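Okay, slide 4. Skip the chart and just talk.

So, sugar reduction. I've been at this with the Dellano team since May, and what I keep hearing from shoppers is that they want less sugar and exactly the same cookie. Fair enough! I want that too – I just can't bake it yet.

We ran 12 recipes past 100 people. Take out a little sugar and hardly anyone blinked. Take out more and the complaints were all about texture (dry, pale, crumbly), and sweetness barely came up. Pause here, let them write.

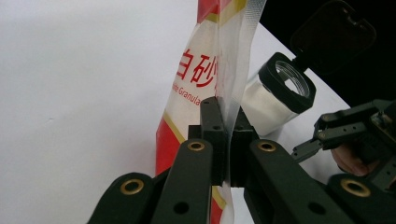 Decha Duangkaew wrote back on Friday that texture is only half of it, and that shelf life worries buyers far more once the sugar drops.

Good point, so give it 2 minutes. Mention the Herath trial, then price per 1000 packs.

Hand over to Zakhar Holovko for labeling.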